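Tulton Forums > Manipulation > Perception and Control
Thread: Wiping marker off a white desk, coverage vs. contact

gridwalker81
OK, this has eaten my whole week and I love it. The task is wiping black marker off a white desk with a blue cloth, one arm doing the work. Policy runs on the Merkislow stack, head camera only, with a simple ink mask feeding the planner. The mask sees a long squiggle beautifully. What it drops is the short leftovers at the left end, and it can't make up its mind about gray smears at all. Does gray count as ink? Stills below, with a blue zippered pouch lying flat on the desk in one and the cloth under the gripper in the other two.

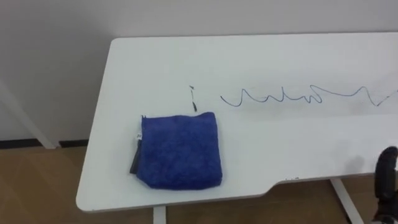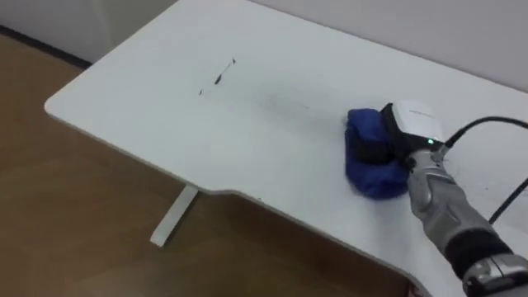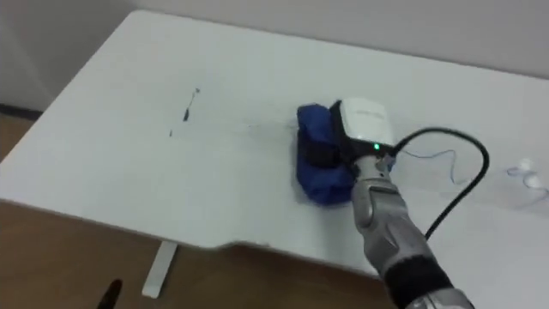

Re: Wiping marker off a white desk, coverage vs. contact

leitefan
Great stuff! I'd put my money on the threshold. In the last two you've got a dark streak and a tiny fleck sitting to the left of the smear, and the fleck is so small that any blob filter will eat it. What's your minimum area? We run 5 pixels in the Leite cleaning branch and let the planner merge neighbors before it throws anything out.

gridwalker81
Mine was 81. I know, I know. I had it high so desk specks wouldn't trigger a pass.

bent_spline
Going to disagree with both of you. Lowering the area gets you the fleck, sure, but the gray is a contact problem. If your cloth is bunched into a mound you have no idea which fold is touching the desk, and the planner is painting coverage for a nice flat pad. Log the normal force along one stroke and see how it wanders. I'd fix that before touching the mask.

leitefan
You can't tell force from a still, though. A smear could just as well be ink spread by a cloth that's already loaded. I've had perfect force traces and gray everywhere!

bent_spline
Fair, the still doesn't settle it. Still want the trace.

miretti_user
Small thing from the segmentation side: please don't make gray a yes/no. In Miretti we keep 2 maps, one for dark ink and one for residue, each with its own cost. Dark ink pulls the stroke planner hard, residue pulls it gently and only after the dark map is clear. It stopped our arm from scrubbing one patch forever while a whole line sat there untouched. Also mask out the arm and the cable by forward kinematics plus a fat margin. A black cable on a white desk looks an awful lot like a marker line.

gridwalker81
Oh wow, the cable. I mask the arm links but the cable isn't in the model. Going back through the logs now, and frame 2329 has a "stroke target" right on it. That's so good, thank you!

bent_spline
How are you going to mask it? It flops around, so kinematics won't get you there.

miretti_user
Margin for the part near the gripper, then temporal voting for the rest. Ink stays put in the desk frame between strokes and the cable doesn't.

gridwalker81
Trying this order: area down to 5, two maps, cable voting, then the force log for bent_spline. Will post the config and plots in this thread, probably in pieces.

leitefan
Post the raw masks too, please. The ugly ones especially.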